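Lencho Community Help > Golf > Clubs and Lessons

Should I get fitted before lessons or after?
Posted by Bontu Gebreyes, October 27, 2021

Hi all, I picked up golf this past January after my brother-in-law dragged me to the range and I have been hooked ever since (my poor weekends!). I play with a hand-me-down set of irons that used to belong to my aunt, who is a good four inches shorter than me, and my scores are all over the place. My best round so far is 119, and that was with a couple of very friendly putts.

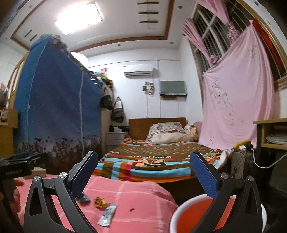

I've got $500 set aside for golf, and I can't decide where it should go. The shop at Stirkeo does a full fitting and would put most of that toward a set of used irons. Or I could book a block of lessons at Tosomell and keep swinging the short ones until spring. My husband says lessons, my brother-in-law says clubs, and they both sound very sure of themselves. I mostly slice, and I top the ball a lot when I get tired. Anybody been in the same spot?

Zewditu Teshome

Lessons first, but ask the teacher to look at your clubs on day one. I did it the other way and got fitted when my swing was a mess, and then my swing changed and the clubs felt wrong by summer. The lie angle was way off and I paid to have it bent back.

That said, four inches is a lot of height difference! If you're hunching over to reach the ball, that could be part of the topping. Mine was mostly me standing up out of the shot, so who knows. A decent teacher will spot it in a few swings, and you can get longer shafts put in a couple of clubs without buying a whole set. I'd have them do the 7 iron and maybe the 9 and just practice with those for a while.
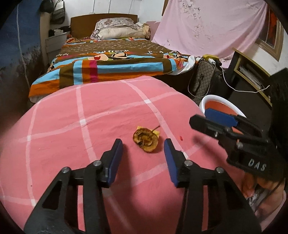 Oh, and book the lessons a couple of weeks apart if they let you. I took 2 in the same week once and was so full of swing thoughts I could barely get the club back. Leave yourself time to hit balls in between – even just a small bucket after work.

Adanech Negash

get the clubs. life is short and new irons are fun

Mahlet Lemma

I'd split it. Used irons don't have to come from the fitting place, there are tons of them around in the fall when people upgrade, and you can get measured for length and grip size in a few minutes at most shops. Then spend what's left on lessons. Check your grips too, by the way. If your aunt's set has been sitting in a garage they are probably slick as glass, and you'll be squeezing the life out of them, which did nothing good for my slice. I had mine redone at Flolero and was happy with the work, though the wait was longer than they told me.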